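README: equipment plan and parts list, bin-picking cell

Status: version 3 of this file, last edited August 23, 2024. Replaces the spreadsheet that was passed around in May. If you still have a copy of the spreadsheet, delete it; the line for hoses is wrong.

What this file covers

This file lists what the bin-picking cell is made of, what has to be bought or replaced in the coming budget year, and in what order. It travels with the grasp logs because people who use the logs keep asking what hardware produced them. The logs are described in LOGS.txt. Calibration is in CALIB.txt and is not repeated here.

The plan assumes one cell, one arm, one gripper. A second cell was costed and dropped. The costing is kept in the folder old/second_cell for anyone who wants to reopen the question.

Scope of the task

Mixed small objects are placed in a gray bin. The arm reaches in from above, grasps an object, lifts it and transfers it to a second bin. Objects are soft and hard, opaque and translucent. The mix is chosen so that no single finger setting suits everything, and that is why fingers appear in the budget as a consumable. 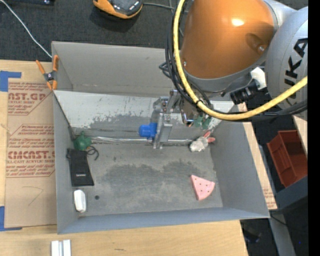
Bin-Picking Group, Handling Laboratory, Anulstead site

The bin is held by a spring clamp on the rim. This is adequate for light contact and inadequate for a failed descent that pushes against a wall. The plan replaces clamps with a fixed frame (item 2 below). Until then, check the clamp before each run and again after any protective stop.

The bin floor is a wear part. It is scuffed, with a darker patch across the middle, and the sloped panel at the rear is worn along its lower portion, where the edge is chipped. Wear changes the floor's appearance enough to matter for segmentation, so floor condition should be noted with each batch of logs. A worn floor and a new floor should not be mixed in one batch without a note.

Acrylic sheet is stored with the protective paper on until it is cut. Do not peel it early. Uncut sheet may stay on the table if it is taped down and clear of the bin.

Purchase list, in priority order

1. Finger plates. Order 14 sets. The flat plates work on boxy parts and slip on round ones. Half the order should be plain and half with a bonded pad. Supplier is Marchetti, standing account. Lead time on the last order was 3 weeks.

2. Fixed bin frame. One frame, bolted to the table, with open corners so the bin can be lifted out by hand. Drawing is by Darnell Oyelaran, file frame_c.dxf. To be made in the site shop. Material is charged to us, labor is not.

3. Replacement bins and rear panels. Buy bins of the same gray as the current one. Panels are cut in house. A change in color invalidates the background model and adds a recalibration day, which has to be counted as a cost.

4. Hose and cable dressing. The hose and the cable bundle both loop below the wrist area on low reaches and can come into the overhead view. Two quotes were requested. Larnel quoted for a retraction unit, Witasach for clips and a shorter run. The Witasach quote is accepted in principle, pending a reach check at all four corners of the bin.

5. Object set. 200 new objects, bought from ordinary shops. Keep receipts. Include small plush, drawstring pouches, molded toys, and translucent pieces. Translucent objects are underrepresented and get first call on the money.

6. Table top. Deferred. Scratches in the wood have no effect on operation.

Budget notes

Unit prices are kept out of this file because it is shared outside the group. Ask Morfudd Jarman for the priced version. Items 1 and 5 come out of consumables and can be ordered at any time. Items 2 to 4 are equipment and need a signature from Reginald Achterberg before an order number is issued. Do not split item 4 into smaller orders to get under the signature limit. It was tried last year and both orders were returned.

The arm itself is not in the budget. Its service contract is paid by the site. Our share covers only what is mounted beyond the flange: gripper, brackets, fingers, fittings.

Downtime

Bin frame and cable dressing should be done in the same stop. Estimate from Ifeanyi Adeleke: one day for the frame, one day for the cables, one day for recalibration and test picks. Logs recorded during the stop are to be tagged "setup" and excluded from the grasp statistics.

Spares to hold on the shelf

Finger plates, two sets of each kind
Bracket screws, one box
Bin, one
Rear panel, cut, one
Clear tape for the panel seam, two rolls
Spring clamps, two (until item 2 is fitted)

Known gaps

The plan has no line for lighting. Reflections from glossy surfaces on the arm and from the tape at the seam have been raised as a problem, and a diffuser would probably help, but there is no measurement to support a purchase. Anyone who wants this added should supply paired logs with and without a temporary diffuser.

There is also no line for storage of retired objects. They are currently kept in shelf unit 312 and the unit is full.

Changes

Version 3: item 4 reworded after the Witasach quote. Item 6 deferred.
Version 2: object set raised to its present size.
Version 1: first list, converted from the spreadsheet.

Maintained by Tobiloba Sani. Send corrections with the item number in the subject line.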